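# Fish Night

I joined robotics club because the room had a couch. I want that on the record before anyone starts thinking I was gifted.

The couch was gone by my second week, but by then Viktória Bakos had already put me on her team, and you don't quit on Viktória. She named us the Lokis. She also picked our event, which was Household in the Sodura Cup (all simulated, thank goodness, so I couldn't break anything you'd have to pay for). You get a virtual apartment, a virtual arm on a brown box next to a bed, and a list of stuff to tidy up. Ours had a fish on it. Put the fish in the bowl. The bowl is on the bed. The fish is also on the bed. I had so many questions about who lived there!

"Don't think about who lives there," Viktória said. "Think about the wrist."

So I thought about the wrist. I thought about it through dinner and through most of a history quiz, and then I came back to the lab and ran my grasp code with my hands over my face, peeking.

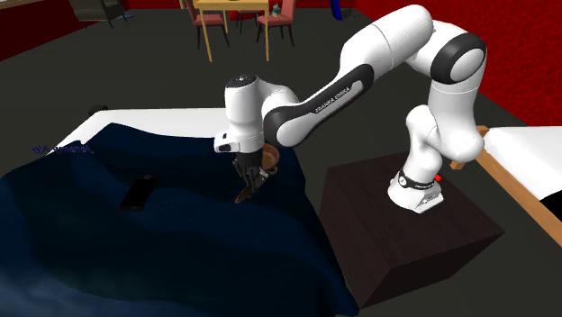

"Do we lose points if the bowl gets bumped?" I asked.

"Two points every time it moves," Viktória said.

I wrote that on my hand. Our best practice score was 293, which sounded amazing until I looked up the team from Bárány and closed the tab again really fast. We had one more evening before we had to upload, and the way I saw it there were two big problems, the blanket and me.

The blanket was the worse one. It was navy blue and lumpy, and every time the arm got near a fold my height estimate went completely bonkers. It would decide the bed was up where the air was and stop, very politely, and sort of hover there. Viktória said to turn the lights down and train on that too, since the judges were allowed to mess with the lighting. I said that sounded mean. She'd already done it. 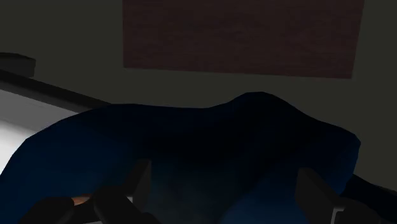 *Viktória's idea of bedtime lighting. Good luck finding the folds.*

Run 94 was when I got mad. I'd been babying the thing, adding a little margin here and a little margin there, and I ripped all of it out and let the arm come straight down beside the bowl. Viktória rolled her chair over to watch. She had half a granola bar in her mouth and she forgot to chew it.

"Which way is your fish facing?" she said.

"Tail to the right."

"And your code thinks?"

I scrolled. I scrolled back up. My code thought the tail was on the left. It had thought so since I wrote it, at one in the morning, on the bus home from my cousin's wedding, with my good shoes in my lap.

"Oh," I said.

She finally chewed. "Fix it and go again."
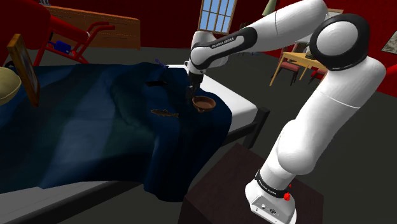 ## Upload

We sent it in with the hallway lights already off and the Trurance logo bouncing around on the big monitor, because that's the company that gave the school the computers and we aren't allowed to change the screensaver.

The progress bar took forever. I asked Viktória if she thought we'd beat Bárány and she said no, probably not, but we'd beat whoever we were last week. Then she asked if I wanted to do the spring event, the one with the dishwasher.

I asked if there'd be a couch.

"I'll see what I can do," she said, and she went to find her coat.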